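Boards > Small Workshops > Rooms and Layout

Wet corner in a room that is also a showroom: how to arrange?

Posted 10 May 2018 by Canpolat

Hello all. I am responsible for a ground floor room which we took over together with the furniture of the previous tenant. It must serve for two things. In one half we want visitors to sit and talk, in the other half we want to wash things: cloths, samples, cups. My colleague says these two uses cannot live in one room. I think they can, but the order of the furniture must be better than now.

The floor is gray concrete and I like it. The ceiling has all the pipes in open view, painted white, and I have no plan to cover them. We have a budget of 3,000 for everything, including the plumber.
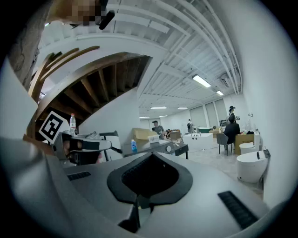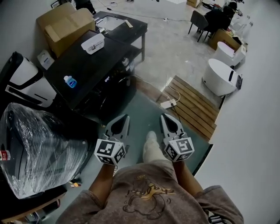 My main question is the distance between the sink and the sofa. The plumber, Mr. Hiếu Vũ, came in April and told me that the drain can be moved, but every extra meter costs 431, so I would like to leave it. The washing machine is now under and beside a black table, the basin is on a second table behind it, and the sofa is tan upholstery, so I am afraid of splashes and of detergent. Also I would like to know if the wooden slatted mat can stay on the floor near the washing place. I have the power strip lying on top of it, and I know already what you will say.

Thank you for your patience with my English.

Reply from Hellis

Your English is fine. Please lift the power strip today, before you ask about anything else. Fix it to the wall or to the leg of a table, at knee height or higher. A slatted mat lets the water go under, and then you do not see it.

For the sofa, I would turn it so that its back is to the machine. People who sit and talk do not want to look at laundry.

Reply from Desosano

I do not agree with Hellis about turning the sofa. I had the same arrangement for 4 years, and when the back of the sofa is to the wet side, the back becomes dirty and you see it last. Put something between. A low shelf is enough, and it gives you a place for the detergent and the bottles, which now stand on the tables.

I agree about the power strip.

Reply from Canpolat

The strip is a temporary thing, but I accept the criticism from both of you. I will buy a holder for the wall.

Desosano, how high was your shelf? I worry that a shelf will make the room darker. We have only the lamps on the ceiling for the evening.

Reply from Desosano

Mine was at the height of the sofa arm. It took no light from anybody. You can use open shelves without a back panel if you are worried.

Reply from Hellis

A shelf without a back panel does not stop splashes, so then I do not understand what it is for. I still say turn the sofa and put a washable cover on it. A cover costs less than a shelf, and you can wash it two steps away.

And please think about the place under the stairs. The staircase is the nicest thing you have. If you put boxes there, they will stay there for ever. We did it and regretted it until we moved out.

Reply from Canpolat

For the stairs we are all in agreement here. My colleague wanted to put the cartons there, and I will show her your message.

I will try first the cover, and if I see dirt on it before July I will build the shelf.

3 comments

Tastside: We keep the soap in a closed plastic box with a handle and carry it away when guests come. It is simple, and the table looks clean at once.

Elif Naz Demirtaş: I am the colleague. I have read the message about the cartons. They will go to the storage, but I still think that the washing machine is too loud for a room with visitors.

Canpolat: Then we will wash in the evening.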